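A Day Out at the Tonham Furniture Open Day

I'd been meaning to go to the Tonham open day for years and something always came up, so when Recep Demirtaş rang to say he had a spare seat in the car I said yes before he'd finished the sentence. We were there by ten, which got us a parking space and a free coffee (weak, but free).

The old works has been turned into a run of made-up rooms, one after another down a long corridor. There are bedrooms, studies, a couple of very grand hallways, and you can wander in, sit on things and open drawers. A sign by the door said they have 3,000 square metres under one roof and my feet believe it.

We did the workshop tour first. Waltraud Reinholz took our group round and she was brilliant, quick and funny and completely unbothered by a small boy who kept asking about glue. She showed us how a tub chair gets its back: the padding goes on in layers, then the cover is pulled round the curve and pinned from the middle outwards. If you start at one end you get a pucker, and you can't get rid of it without taking the whole lot off again. She let Recep have a go. He got a pucker.

After that we were left to roam, and I went straight for the bedrooms. I'm doing up our spare room and I've been stuck on the chair for months. The one I liked best was a grey tub armchair with a lovely flecked, woolly sort of fabric and a thick square seat. They'd put it with a white cushion covered in ruffles, a leafy plant, and a beige bedside cabinet with a black lamp, and there was a shiny coppery wall down one side that I'd never have dared try at home.

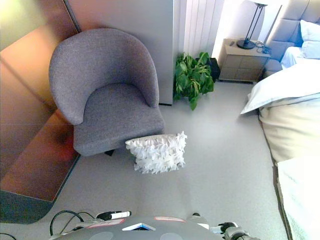

I sat in it for a good ten minutes. Recep went off and looked at desks. It's firmer than I'd expected and the back comes round just where your elbows want to be, so I could see myself reading in it, or at least piling clean washing on it like I do with every other chair we own!

The price was 847 pounds, gulp. Mohcine Samir on the sales desk told me the same shape comes in a cheaper cloth called Dulline, and he cut me a sample to take home. The matching footstool is extra and I'm pretending I never saw it.

Lunch was lentil soup and flatbread in the yard, very good, long queue. Take cash, the card machine was sulking.

The next open day is in June and I'll be going back with the tape measure I left on the kitchen table this time. I still need to know if that chair will fit between the window and the door.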